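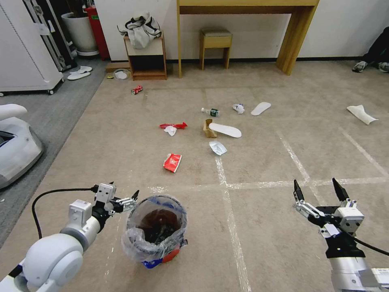

Tuesday, February 28, 2023

Litter day again, and I came home with sore feet and a lot on my mind, so forgive the length of this one. We have the robot picking up off the beige carpet now, into the little lined bin, and my whole morning went on what Lowri Wogan calls setting the table. Crumpled paper, a plastic bottle, a torn snack packet, a crushed can, and those two white insoles, which I have come to feel quite fond of. I scatter it, the arms go after it, I write down what happened, and then I scatter it all over again!

When I started at Dasard I was on the evening cleaning crew, and there were 19 of us across the two buildings. We are down to 11 on the floors now and the rest of us have drifted into jobs like mine, which did not have a name until August. I do miss the crew. I miss the radio, and splitting a bag of chips on the stairs with the Harries building girls at the end of a shift. But my back has stopped complaining, and I get asked what I think, which is new. Today one of the engineers wanted to know how I pick up a foil packet when it is lying flat, and I had to do it four or five times, slowly, before I could tell him. You pinch the crease. I have been doing that for years and never once put it into words.

Lowri says the count of logged pickups stands at 2,037 since we began, and she wrote it on the whiteboard with a star beside it. I was pleased, and then a little blue on the bus, thinking of the people still on evenings and what they must make of that star. I would like to go up and see them on my break tomorrow and bring something from the bakery.

Must ask about the Brakness training dates. Also need new shoes, and to call Mom back before she goes to bed.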